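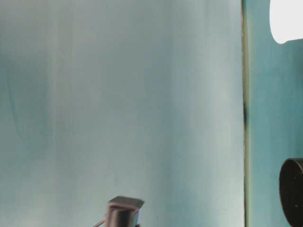

Gallside — gripper comparison, progress to August 10, 2018

The Jumis and Bayram fingers have now each completed 82 trials on the two-arm rig. Three faults were logged, all in the controller.

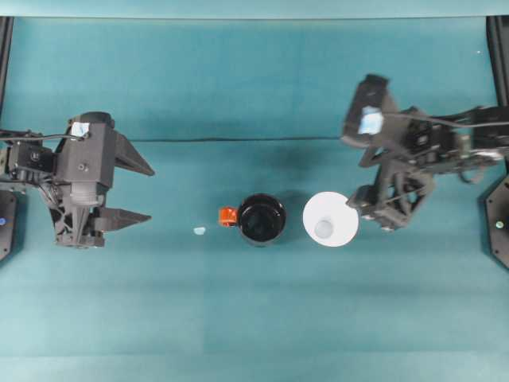
Will the camera trials still start in November?
The date stands, provided the new wrist mounts arrive from Flistcombe.

Mug trials use the same start position for both finger sets.

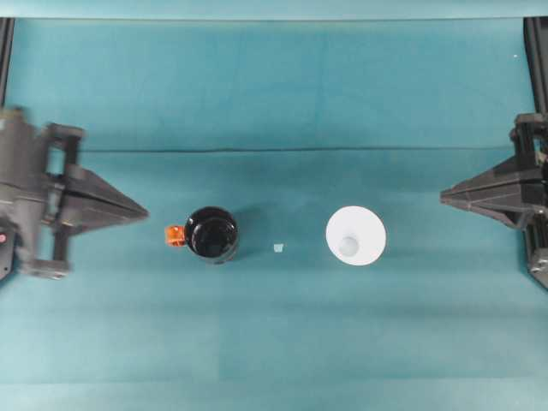
Fig. 3. Black mug with orange handle, between the two grippers.

Pad wear is to be measured next.

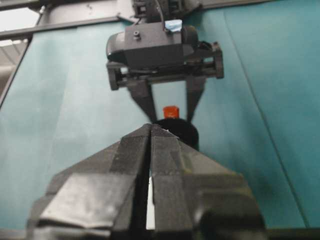

Ertuğrul Yalçınkaya asks that closing force be recorded as well — pad wear alone would not separate the two designs.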